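Hello again from the stove end of the house. I promised you beans this month and beans you shall have, although they've turned into a whole saga, so put the kettle on first.

## The pot of beans I now make every single week

A few of you wrote after the December letter asking why I keep going on about dried beans when a can opens in ten seconds flat. Fair question! I use canned too, and there are four cans of chickpeas in my cupboard as I type. But a slow pot of white beans, with half an onion and a floppy carrot and a good glug of oil, gives you the broth as well, and the broth is what I'm after. I drink it from a mug. I'm not even sorry.

My starting point was a recipe in a stapled booklet from the Brollow Grange hall sale, one of those with the coffee rings already included. It wanted the beans soaked for 14 hours and then boiled hard with no salt until "tender or nearly so." I followed it to the letter twice. The first batch was chalky in the middle and the second tasted like warm paper, and I nearly wrote the whole thing off.

Then Poppy Blackburn, who taught me pie crust and has been right about most things since, told me to salt the soaking water and stop boiling the poor things to death. So that's what I do now, and this is the version I've settled on:

- 1 pound dried white beans (cannellini or great northern, or navy if that's what the store has)
- 2 tablespoons kosher salt for soaking, plus more for the pot
- 1 onion, halved, skin off
- 1 carrot, snapped in two
- 5 or 6 cloves of garlic, just bashed
- 2 bay leaves
- 1/3 cup olive oil
- A piece of Parmesan rind if you have one rattling around in the freezer
- Black pepper, and a lemon for the end

Pick through the beans and rinse them. Put them in your biggest bowl with the soaking salt and cover with cold water by a good few inches — they swell more than you think they will. Leave them overnight. Drain, rinse again, and tip them into a heavy pot with fresh water to cover by two inches. In go the onion, carrot, garlic, bay, oil and rind, plus a teaspoon of salt.

Bring it up to a proper boil for ten minutes, skimming off the foam, then turn it right down and put the lid on crooked. You want a bubble here and a bubble there. Start tasting at 50 minutes. Mine usually take an hour and a quarter, but I've had an old bag go past two hours, and you just keep topping up with hot water and get on with your day.
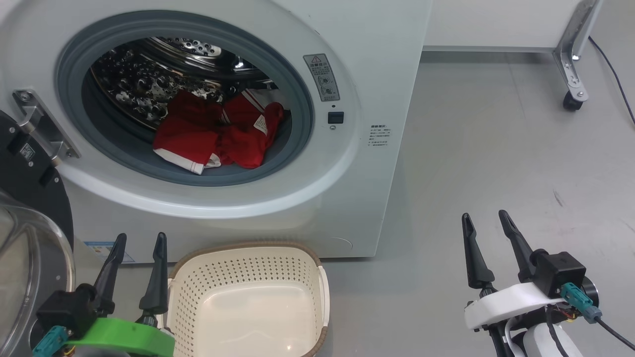 A bean day needs to be a home day, so I save mine for when there are other slow jobs going and I'm in and out of the kitchen anyway. I don't set a timer for the first hour. I put the pot on, clear the counter, start the wash (a bundle of red things with white trim and stripes sitting in that shiny dimpled drum, all of it about as red as my chili), and by the time I've done all that the house smells of bay and garlic. Then I taste five beans, not one. One bean will lie to you. If all five are creamy right through, you're done, and if even one has a gritty center, give the pot another 15 minutes.

When they're ready, turn off the heat and leave them alone in their broth for half an hour with the lid on. Fish out the onion, carrot and bay. Squeeze in some lemon, lots of pepper, and taste for salt again. It always wants more salt than I expect.

## What I do with them after that

Night one is a bowl of beans with broth and toast and nothing else, maybe a handful of chopped parsley if I've remembered to buy it. Rub the toast with a cut garlic clove while it's hot. If you have people to feed who believe supper has to include meat, brown some sausages and lay them over the top and they'll be quite happy.

Night two I mash a couple of ladlefuls into the rest, add a bunch of kale cut into ribbons, and let it simmer until the kale has gone dark and soft. A spoonful of that Zestora chili paste stirred through at the end is very good here. Go gently, because my jar is a lot fiercer than the last one was and I had to rescue mine with extra broth and a boiled potato.

Lunches are cold beans with tuna, red onion and vinegar. Slice the onion as thin as you can stand and let it sit in the vinegar while you hunt for the tuna.

And whatever's left goes in the freezer in its own liquid, in flat bags, so they stack. Label them! I thawed what I was sure was bean broth last month and it was poached pears.

## The red chili, since you keep asking

It's only the bean pot wearing a different hat, but four people have asked, so here goes. Soften two chopped onions and a red bell pepper in oil with a pinch of salt, and give it a real 15 minutes. Add three cloves of garlic, two tablespoons of chili powder, a teaspoon of cumin, a teaspoon of smoked paprika and a heaped spoonful of tomato paste, and stir until the bottom of the pan looks brick-colored and smells toasty. Then a big can of crushed tomatoes, four cups of your cooked beans, and enough bean broth to loosen it all up. Simmer 40 minutes, uncovered.
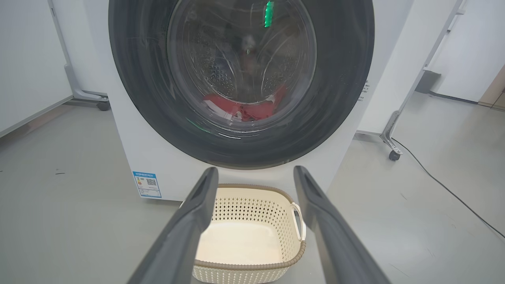

The part I change my mind about is how much to stir it. I used to stand over chili with a wooden spoon like I was being paid, and all I got was broken beans. Now I stir when I think of it, which is maybe every ten minutes, scraping the bottom properly each time. In between I let it be and find something else to stare at, and I'm fond of the big round door of the washer with the red bundle lying low behind the glass. If your chili catches on the bottom, don't scrape! Tip the good part into a clean pot and leave the burnt layer behind. You'll lose a cup or so and save the rest.

A square of dark chocolate at the end is optional. Poppy says it's showing off. I put it in when she isn't coming over.

## Cornbread, quickly

I'm still testing the cornbread to go with all this. The Tindall cornmeal I used for the last two pans is coarser than what I grew up with, and it drank up the buttermilk and gave me a crumbly, sandy middle. Soaking the meal in the buttermilk for 20 minutes before adding the eggs helped a lot. So did heating the skillet in the oven with the butter already in it, which gives you that crackly edge we all fight over. I want one more go with a little less sugar before I write it up, and if you have a family version that you swear by, send it along.

## Bits and pieces

The Kultwood supper swap had over 130 people through the door last time, and the soup table was empty before I'd even got my coat off. They'd like more soups and fewer brownies for the next one. (I brought brownies.) If you're bringing a pot, tape your name to the lid as well as the base, and write the ingredients on a card.

Someone asked whether you can do the beans in the oven, and yes, you can. Bring them to a boil on the stove first and give them their ten minutes, then lid on and into a 325 oven. They hold their shape beautifully that way and you don't have to think about the burner.

Next month is eggs, and I've got opinions about the water.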